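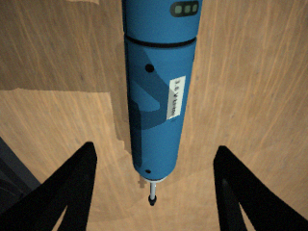

Clavon: the questions I keep getting

I'm Iona, and Clavon is my two-armed bench robot, which lives partly in my spare room and partly at the Buvdale shared workshop, depending on who needs the good table. Since I put the build log up I've been answering the same handful of emails over and over (lovely emails, keep sending them!) so I've pulled the answers together here. Last proper tidy-up of this page was June 2020. If your question isn't covered, the address is at the bottom of the build log.

What is Clavon supposed to do?

Hand me tools. That's the whole dream. I repair old sewing machines, and I'm forever with both hands inside one, hunting for a screwdriver with my elbow. So there are two arms, one table, a holder and a small pile of screwdrivers, and the job is to pick up the one I ask for and put it where I can reach it. Later on I'd like it to put them away again too, but let's not get carried away.

Why two arms? Wouldn't one do?

One would do for the fetching. The second is for turning a tool around. If a screwdriver is lying with the handle facing the wrong way, a single arm has to put it down and pick it up again at a different angle, and my first version spent ages doing that and usually knocked the thing onto the floor. With two you can pass it across. Also Martti Tuominen had a spare set of joints left over from his own build and sold them to me for a very kind price, so I can't pretend it was all careful engineering.

What did it cost?

1100 dollars Canadian up to now, and that's me being honest and including the parts I broke. The arms were most of it. The table I already had. I haven't counted the workshop membership because I'd be paying that anyway for the lathe.

Is the simulation the same as the real one?

Close, but no. I model the bench first and try everything there, then move over to the metal when I've stopped embarrassing myself. The sim has a nicer floor than I do (terrazzo! I have lino) and everything in it is a lot cleaner. The arms match my drawings and the tools are near enough in size and shape that a grasp that works in one generally gets close in the other. "Generally gets close" is carrying a lot of weight in that sentence, I know.

Which tools have you got it working with?

I started with two, a blue electric one and a little red stubby one. They're a good pair to learn on because they want such different things from a gripper. The electric one is long and rounded with a fatter body, so the fingers have to open wide and there are good places and bad places to close. The stubby is short, and most of what you can hold is handle.
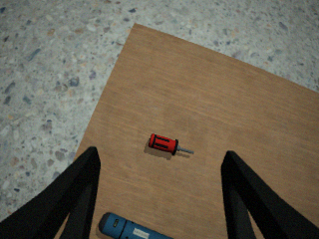
Simulated bench, fingers open, red stubby screwdriver out on the board.

I'll add pliers eventually. Everybody asks about pliers. They open when you pick them up by one handle, and I'm not ready for that yet.

How do you tell it where to grab?

By hand, at first. I steered the fingers with a game controller until I had a pick I liked, saved that pose relative to the tool, and let the planner work out how to get there. It's a bit tedious, but you learn a huge amount about your gripper by doing it badly thirty times before lunch. The saved poses for each tool live in a plain text file, and you can open it and fiddle with the numbers. I'd suggest keeping a copy of the old ones. I didn't, once.

The planner itself is called Ambaye, and it's Todor Leka's work. He wrote it for his own arm and I've bent it to fit two. If something clever happens in the code it's probably his, and if there's a comment in capital letters it's mine.

Why does your gripper stop before it touches anything?

On purpose! Every pick has a hover pose 30 mm back from the grasp. The arm goes there first, fingers open, and waits for a second. I put that in after it drove straight into a tape measure at full speed. You can take the pause out, and the whole thing feels much snappier when you do, but I like having time to hit the stop button.

If yours stops at the hover pose and never carries on, check that the fingers are reporting fully open. Mine had a limit that was a hair too strict, so they'd open, look perfectly fine to me, and then sit there sulking. I lost a whole Sunday to it.

Why does it always miss the small screwdriver?

Oh, the stubby. I get this one from people who've copied the setup and I had it myself for weeks. First thing to look at is where you've told the software the middle of the tool is. I'd set mine halfway along the whole length, tip included, and on a short tool that puts the fingers too near the metal end. 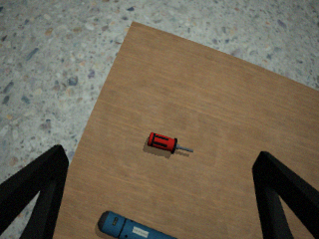
So measure the handle on its own and use the middle of that. Then tell the planner the handle is a cylinder and the shaft is a separate, thinner one. Two shapes, joined. Once I'd done that, the misses nearly all went away in the sim, and the real arm went from hopeless to decent.

The second thing is angle. Tools don't lie neatly square to the table, they land however they land, so the wrist has to turn to meet them. If you've only ever tested with the screwdriver lined up nicely, you haven't tested it! I have the sim pick a new angle every time I reset now. It's one line in the settings, called tool_yaw, and it's off unless you turn it on (I should probably change that).

Last thing, and it's specific to the real build: grooved handles roll less than smooth ones, but they still roll. I put a bit of thin rubber matting down.

What fingers are those?

Printed, black, tapered, based on the Kemar pattern that gets passed around the forum, with the tips made a little blunter after I scratched the table. Any ordinary filament has worked for me. I print them standing up, which is slower, but the ones I printed flat split along the layers. Glue a strip of bike inner tube inside each tip and trim it when it's set. Solène Hamel uses silicone tape on hers and says it's tidier. I've tried it and she's right, but I've still got half an inner tube to get through.

How should I lay out the table?

Start with the handover spot and work outward from it. You want both grippers to be able to reach one place without either elbow folding up, and that place decides where everything else goes.
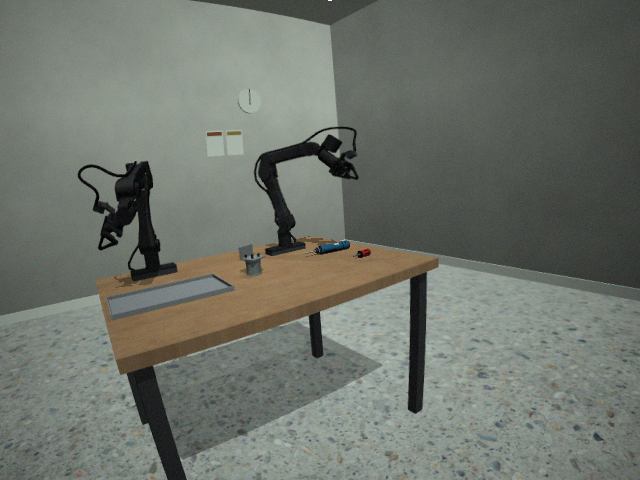

Reach is the thing I'd plan on paper before drilling any holes. I bolted my first arm down where it looked good and then found it couldn't get to the far corner at all, so there are four filled holes in my nice table. In the layout I settled on, the grey holder stands between the two arms near the centre, the driver and the stubby go over to the right of it, and the tray is at the front left. I leave the front right bare so there's somewhere to put a sewing machine head down. You can swap the tray and the tools if you're left-handed, but you'll need to mirror the poses as well and the script for that is a bit rough.

Do leave more slack in the cables than you think. They look silly looping up off the arm, but when I zip-tied mine down nice and neat the wrist pulled a connector out on its first full turn.

How heavy a tool can it lift?

The heaviest thing I've had it pick up and hold without drooping is 666 grams, which was a mallet, and yes, everyone at the workshop enjoyed the number. For day-to-day use I keep it well under that. The shoulder motors get toasty if you make them hold something heavy out at full stretch, and they don't complain until they quit.

Is it safe to have near kids or pets?

I wouldn't. It's slow and it's not very strong, but it can't tell a screwdriver from a cat's paw and it isn't watching for either. Mine gets unplugged at the wall when I leave the room. Fit a big stop button, put it where your hip can reach it, and test it each time you sit down. Please don't skip the button to save a few dollars.

Do I need to know how to code?

A little. You can get the sim running by following the build log and copying what I typed. To add a tool you'll be editing a settings file. To change how it behaves you'll want some Python, and I picked up most of mine along the way by asking Todor things he had already explained to me twice.

Can I see it running?

If you're near Buvdale, yes, come by on an open evening. Fotini Koutsoukos runs the sign-up sheet at the workshop and she'll tell you which evenings I've booked the table. It holds five people comfortably with the arms going. Bring a screwdriver if you like, I'm always after new shapes to try.

Will you sell me one?

No, sorry! I've had a few very generous offers, but I'd have to support it, and I can barely support mine. The drawings and the settings files are all in the build log and you're welcome to them.

What's next?

Putting tools back in the holder, which is much fussier than picking them up. The tip has to go in first and it has to go in straight. I'm hoping to have something to show in July, in the sim at least. After that I want it to take voice commands, so I can stop pressing the space bar with my chin.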